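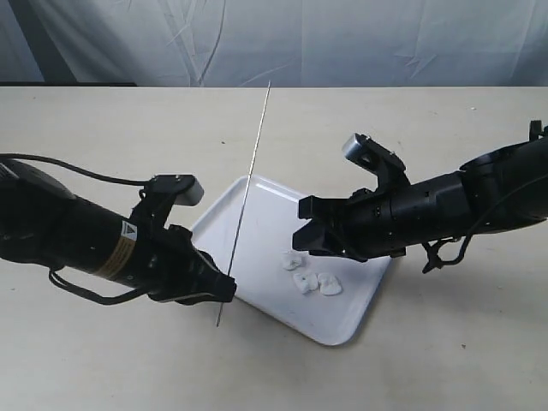

How long should you soak dried chickpeas before cooking?

Overnight in cold water, roughly 20 hours at the very most. Past that they start to sour, esp. in a warm kitchen.

What I do, quick version.

Rinse first. Pick out stones and anything shriveled. Big bowl, 3 cups water per cup of chickpeas – they swell a lot more than you'd think. Pinch of baking soda if your water's hard. Ours is.

Drain, rinse again, fresh water in the pot. Boil hard for a few minutes, skim the foam, turn it down low. Lid half on. Salt near the end.

Start tasting at 45 minutes. Old ones take ages, I had a bag from Garside market that needed 2 hours and still had a bite to it. The Plakside ones cook faster, smaller too. Check the date on teh bag if there is one.

Done when one squashes between finger and thumb. For hummus go further, till the skins slip off.

Keep the cooking water! Good in soup, freezes fine.

Forgot to soak? Boil 3 minutes, heat off, lid on, leave an hour. Then cook like normal. Not quite as even but ok for a Saturday curry.

Fridge 3 days. Freezer – months, flat in bags so they dont clump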